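July, 4:40 pm. Notes, icebreaker trial, Testside

Ran the "structured fun" hour again, Castau's script, 20 people. Still not sold. The scoring sheet says 284 points of enjoyment against a target of 400, and I don't know what a point of enjoyment is. People laughed during the break, when the timer was off, which the sheet has no box for.

Bondarchuk wants a longer warm-up. Longer than what? It ate a third of the hour already. Laughing on cue isn't data, to my mind. 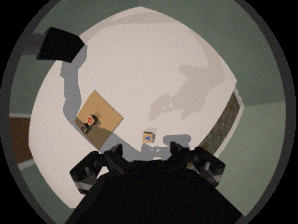
Nathalie Jansen thinks I'm being unfair: the shy ones spoke up this time, and they never do when it's left loose. Maybe. Want to see it twice more before I believe it. Next run without the whistle.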